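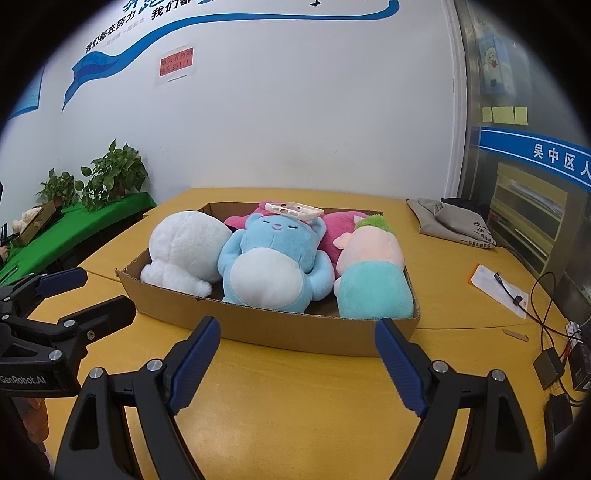 3.2 Gripper build and workshop setup

The hand-held grippers were assembled in a shared workshop by two of the authors, working in the evenings over the course of July. The design, which we call Girkitz, is a parallel linkage with two fingers per tool. Each finger carries a ribbed pad in dark blue, angled inward so that the tips meet first and the rest of the pad closes against the object as grip force rises. The linkages are black with elongated openings, which save weight and give access to the fasteners when a pin has to be replaced. Figure 3 shows the tools at the cardboard box used for the plush toy task.

Figure 3. Hand-held grippers at the plush toy box, seen from the tool camera. The near tool is open, with its finger tips close to the front wall of the box. A second tool enters from the left.

Pivot pins were the main source of rework. The first set was pressed directly into the linkage and developed play after 400 closing cycles on the bench. The second set runs in short sleeves and was tested to 3373 cycles before measurable play appeared at the finger tip. We did not test beyond that point. Replacing a worn pin takes one person a few minutes and does not require removing the camera, so the calibration described in Section 3.1 remains valid afterward.

Soft objects were chosen for the first task set. A plush toy deforms under the pads, has no stable edges, and tends to drag its neighbors along when it is lifted from a full box. The contents of the box were not sorted by size or color. A phone case was included as a rigid object resting on a soft one; in Figure 3 it lies on the head of the light blue bear. Grasping it requires the operator to close on a thin rim without also taking hold of the fabric underneath. Operators were given no instruction on the order in which to remove the objects.

A total of 664 episodes were recorded with this setup. Of these, 33 were discarded during review by C. Bălan and I. Roman, most of them for lost tracking when the tool was tilted sharply toward the tabletop. The remaining discards had gaps in the finger opening signal, traced to a loose connector. The connector was glued in place and the fault did not recur. Discarded episodes are kept in the raw archive but are excluded from all results in Section 4.

The low front wall of the box affects the approach angle. With the fingers spread wide, the operator can enter over the wall at a shallow angle and reach the front row of toys, while objects toward the rear need a steeper entry. In the steep case the finger pads occlude part of the object during the last stage of the approach. We considered moving the camera farther from the pads to reduce this effect, but a longer mount made the tool tiring to hold and increased vibration in the image. The shorter mount was kept.

No attempt was made to control the background. The table stands near a wall with printed lettering and a glass partition, and both are visible in the recordings. Section 4.3 reports a comparison in which the upper part of each image is masked.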